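Walk-through checklist, Carndale, rear extension and loft, before the plasterers come back

Done Friday, start to finish, with a flashlight, a six-foot level and a thermos. Boxes are ticked if I'd sleep under it. Comments are for the owners, who asked for plain English, and for Liam Dolan, who asked for nothing but is getting a copy. Anything marked **HOLD** has to be put right before the drywall goes up. Anything marked **FIX** can wait until after, within reason, and reason runs out at the end of February.

## 1. Getting in and out

- [x] Front path clear
- [x] Temporary steps at the back door fixed to something
- [ ] Handrail on temporary steps — **FIX**
- [x] Hall floor protected
- [ ] Front door closes — **HOLD**

The steps no longer move when stepped on, a real improvement on last time. The handrail is a length of two-by-four leaning against the wall where a handrail would go. I admire the optimism. Screw it on.

The front door was fine until the new hall floor went in, and now it stops four inches short of shut. It has been held closed overnight with a bag of joint compound. Take the door off, trim the bottom, seal the cut edge, hang it again. Please don't sand the new floor down to meet it, which was suggested to me in what I hope was a joke.

## 2. The new opening between kitchen and dining room

- [x] Beam is the one on the drawing
- [x] Bearing at the left end
- [ ] Bearing at the right end — **HOLD**
- [x] Temporary props still in place
- [ ] Fire protection to beam — not started, fine for now

The steel is the right steel. I measured it twice, having been caught before. The left end sits on its pad the way it should. The right end sits on its pad, plus two slates and a folded piece of something that used to be a cereal box. Slates I could have a conversation about. Breakfast I can't. The engineer, Ó Gríofa, has been sent my notes and wants it packed with proper steel shims and dry mortar, rammed tight, and wants to see it before it's covered.

The props stay until that's done. I know they're in the way of the fridge. The owners have been walking around them for three weeks and have hung a calendar on one. Calendar can stay. Prop can't go.

## 3. Floors

- [x] Joist hangers fully nailed, dining side
- [ ] Joist hangers fully nailed, kitchen side — **HOLD**
- [x] Subfloor glued and screwed
- [ ] Notches and holes in joists — **HOLD**, one joist
- [x] Cross-ventilation under old floor

Kitchen side hangers have a nail in every other hole. The holes aren't decorative. Fill them with the hanger nails in the tub by the back door, and leave the drywall screws in their box.

The joist under the future sink has been notched by the plumber to a depth I'd describe as confident. There's more notch than joist. It needs a sister joist, full length if it can be got in, and if it can't, ring me and we'll talk about what can.

All the air bricks on the old side are clear. One of them had been stuffed with a sock by a previous owner, presumably against drafts, presumably in the seventies. Sock removed. Sock available on request. 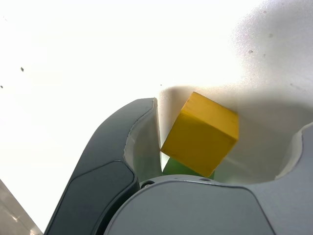 The bedroom floor upstairs squeaks in two spots near the chimney. It isn't dangerous and it isn't on anyone's drawing, but the boards are up on that side anyway, so a few screws now would save the owners listening to it for the rest of their lives. Their call. I've chalked the places.

## 4. Electrics

- [x] New panel location has clear space in front
- [x] Cables run in straight lines, mostly
- [ ] Cables clear of screw lines — **HOLD**
- [x] Smoke alarm wiring, hall
- [ ] Smoke alarm wiring, loft — **HOLD**
- [ ] All open ends capped — **HOLD**

I'm checking what I can see, with the power off. The electrician still has to test and sign, and my tick isn't a substitute for that certificate.

Behind the dining room radiator a cable goes diagonally across the wall as if late for something. Diagonal runs are how picture hooks become exciting. Re-route it straight up, straight across, with plates where it passes through the studs near the face.

There are three bare ends in the ceiling over the island. I was told they're dead. I was told that by two people who then disagreed about which breaker made them dead. Cap all three and label them.

The loft has no alarm cable at all. It was in the quote, it's on the plan, and there's a very nice hole drilled for it.

## 5. Plumbing and heating

- [x] Main shutoff found, turns by hand
- [x] Pressure test on new pipework, held 60 minutes
- [ ] Waste pipe fall, kitchen — **HOLD**
- [x] Pipes insulated in the cold void
- [ ] Boiler flue clearance to new window — **HOLD**

Finding the shutoff took longer than the pressure test. It's behind the third drawer down, under the stairs, and I've tied a red tag to it. Everyone who lives in the house should go and turn it once.

The kitchen waste runs downhill from the sink, then flat, then slightly uphill with great determination. Water hasn't agreed to this. The bracket at the midpoint wants lowering until the level shows a steady fall the whole way to the wall.

The boiler flue was there first. The new window came along afterward and was put closer to it than the boiler manual allows. Somebody moves, and it'll be cheaper if it's the flue. Get the heating installer to confirm the distance from the book for that exact model, in writing, and don't run the boiler with that window open in the meantime.

## 6. Loft room

- [x] Rafters sistered as drawn
- [x] Insulation thickness
- [ ] Air gap above insulation — **HOLD**, two bays
- [ ] Stair headroom — **HOLD**
- [x] Stair guard, temporary, solid
- [ ] Escape window sill height — see below

The carpentry up here is the best in the house, and I'd like that noted before the rest of this section.

In two bays by the party wall the insulation has been shoved right up against the roof deck. Pull it back and keep the gap open, or the timber will stay damp and I'll be back in a few years with a screwdriver and a long face.

Headroom at the top of the stair is less than the drawing says, because the finished floor went on thicker than planned. I hit my head once going up and once coming down, for consistency. Liam, your drawing was right and so was the carpenter, and the gap between you is where my forehead went. The slope needs cutting back over the top two treads. Please redraw that corner before anyone picks up a saw.

The sill of the escape window is fine today. It'll be checked again with the finished floor in, for obvious reasons.

## 7. Outside

- [x] Roof flashing at the extension
- [x] Gutter fixed
- [ ] Gutter connected to anything — **FIX**
- [x] Scaffold tag in date
- [ ] Ground level below damp course — **HOLD**

The new gutter is straight, well bracketed, and delivers all its rain in one tidy stream onto the neighbor's bicycle. The downspout is lying on the lawn. They should be introduced.

Along the back wall the soil from the footings has been heaped against the brick, well above the damp course. It looks like a flower bed and one of the owners has begun treating it as one. I'm sorry about the lavender. Dig it back until there's a clear hand's length of dry brick showing, and plant it anywhere else.

## 8. Site habits

- [x] Fire extinguisher present and charged
- [ ] Extinguisher reachable — **FIX**
- [x] Dust sheet between the work and the family
- [x] First aid kit
- [ ] Offcuts cleared daily — **FIX**

The extinguisher is behind 138 floor tiles, still boxed. If the kitchen catches fire, the tiles will be safe for a good while. Move it to the hall, on a hook, where a person in a hurry would look.

The first aid kit is well stocked apart from bandages, which says something about the week.

## 9. Paperwork

- [x] Permit posted, number ending 2503
- [ ] Engineer's sign-off for the beam — after Section 2
- [ ] Electrical certificate — pending
- [ ] Window order confirmation — missing
- [x] Insurance letter covering the works

Workora, who are running the job, say the window confirmation is with the supplier, Vastum. Vastum say they sent it to Workora. Both were very pleasant. Could one of them please send it to the owners, who paid for the windows and have so far seen neither the document nor the second window.

The owners asked me if they can move the dining table back in before the plasterers start. No. They asked if they can have people over for dinner. Also no, although if the guests don't mind standing around a prop, I can't stop anyone eating a sandwich.

## Order of doing

1. Right-hand beam bearing, then Ó Gríofa's visit. Nothing near it gets covered first.
2. Sister the kitchen joist, fill the hangers.
3. Cables, caps, loft alarm.
4. Waste pipe fall, flue distance.
5. Loft bays, then the headroom once Liam has redrawn it.
6. Soil away from the back wall. Any dry day, anyone with a shovel.
7. Front door.

Send me photos of items 2, 3 and 4 as they're done, with a tape measure in them where a distance matters. I'll come out again for the beam and the stair. Leave the loft light on and I'll bring a hat.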